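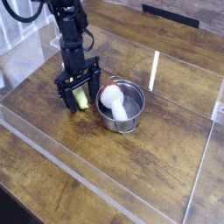

Santosh Katiyar: The cable should be the first thing on the list. On ours it was the loop at the upper joint that gave trouble, well before the fingers did, and we had already changed two sets of pads by the time we looked at it.

The cable has since been moved to the top of the list. The order below is the one now used on the Grasau cell, and it replaces the sheet that hung by the door until November.

Setting up and looking after the Grasau cell

The cell is a single arm with a parallel-jaw gripper, working over a wood-grain table inside clear acrylic walls. It picks soft and awkward items next to a steel pot. The arm controller is a Muka unit, the gripper supply comes from Stavar, and the bench frame was made up by Weidemann to our drawing. Routine care takes 40 minutes once a week, on Wednesday, before the first run.

Cable

With the arm parked, follow the cable by hand from the wall side to the upper joint. Feel for flat spots and for any place where the jacket has gone shiny. Then jog the arm slowly to each corner of the work area and watch the loop. It must keep some slack at full reach and must not touch the acrylic at any point. If it pulls tight, let out more at the upper clamp and repeat the whole jog – all the corners, including the ones that were fine the first time.

Do not add a tie halfway along the loop. We tried this in the spring and the bend simply moved to the tie.

Fingers and pads

Open the jaws fully and wipe both pads with a damp cloth, then a dry one. Solvent lifts the edge of the pad and is no longer kept at the bench. Check the screws on the gripper frame with the short driver. They are done up by hand and marked with a paint line across the head, so a screw that has turned is easy to spot. A broken line means the screw comes out, is cleaned and goes back with fresh thread lock.

Pads are changed as a pair. A new pad opposite a worn one gives a grip that twists soft items as the jaws close, and the fault looks very much like a calibration error. We lost most of a day to this once.

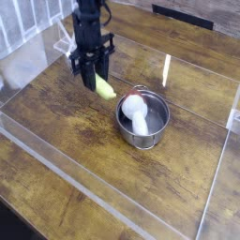
Closing force is set after the pads, with a soft item between the fingers. Start at 5 on the force scale and go up one step at a time until the item holds through a slow lift and a stop. For the present set of items the working value is 12. Anything higher leaves a mark in the foam, and anything lower lets the item slide when the arm brakes. Write the value on the card even if it has not changed.

Height above the table

The table surface is not perfectly level, and the lowest safe position is taught at four points. Bring the fingers down in small steps with a strip of paper underneath, stop when the paper drags, and back off by one step. Store the highest of the four readings as the floor for the whole area. Teaching each corner its own floor gave us scuffs near the middle and was dropped.

Walls and brackets

Wipe the acrylic with water and a soft cloth, inside faces first. Press lightly at each joint. A panel that clicks has worked loose in its connector and should be reseated before the arm is powered. Reflections on the back panel shift slightly after reseating, so run the camera check again if any panel has been moved.

Log

The card has space for cable, pads, force and floor height. The cycle counter is read last, with the arm back in park. The present pads went on at zero and came off the card at 1360 cycles with no visible wear, so the weekly check stays and the fixed change interval has been removed.

Spare pads and the short driver are in the top drawer under the controller. Put the driver back.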